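Shared desk row

A shared desk row, also called a bench row or desk run, is an office arrangement in which several workstations stand side by side in a straight line, usually with a display on each. It is common in small offices, research rooms and teaching labs, where it takes up less floor space than separate desks and allows power and network cables to be run along one side.

History

Long shared tables were used in drafting rooms and typing rooms well before computers. The modern desk row grew out of these when terminals, and later personal computers, were placed on the tables. Early computer rows needed deep tops, as picture-tube monitors took up most of the surface behind the keyboard. Flat screens removed that need, and many makers reduced the depth of their tops or used the space for cable trays.

The office furniture firm Ketilsson sold a linked desk under the name Loredance, in which two neighboring tops shared one leg frame. Its designer, Iestyn Prothero, had first drawn it for a records office in Florodport that had to seat 25 clerks in a long, narrow room. The first order was for 232 tops. A later version, the Vumo, used separate frames joined by clamps, so that one desk could be taken out without moving its neighbors.

Layout

Rows are either single or double. In a single row all users face the same way, often toward a wall or window. In a double row the desks stand back to back and the monitors form a low divider between the two sides. Walkways are left at one or both ends, and sometimes between the row and the wall.

White and pale gray tops are widely used. Dark tops show dust more readily, and glossy tops of any color can reflect ceiling lights into the user's eyes. Monitors stand on their own feet or are fixed to arms clamped to the back edge. A laptop or tablet is often kept beside the main monitor as a second screen.
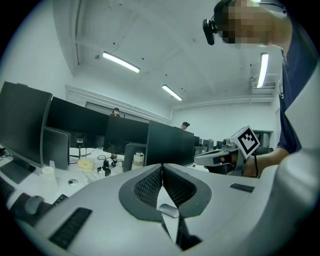

Desks with black monitors in a room lit by long fluorescent ceiling fixtures.

Lighting and air

Rooms with desk rows are commonly lit by fluorescent or LED fixtures on the ceiling. Where the fixtures run parallel to the users' line of sight and slightly to one side, they cause less glare on the screens than fixtures directly behind the users. Matte screens are less affected.

Computers and people add heat to a room, and a closed room with a full row may need cooling even in December. Wall-mounted air-conditioning units are a common choice in older buildings without ducts. They are placed high on the wall, and the louvers are set so that air does not blow straight at the nearest seat.

Cables

Power strips are fixed under the tops or laid in a tray at the back. Network cables are kept apart from power cables where space allows. In the Florodport office, cables were first left on the floor and were moved into trays after the row was extended.

See also

Cubicle
Drafting table
Monitor arm
Open-plan office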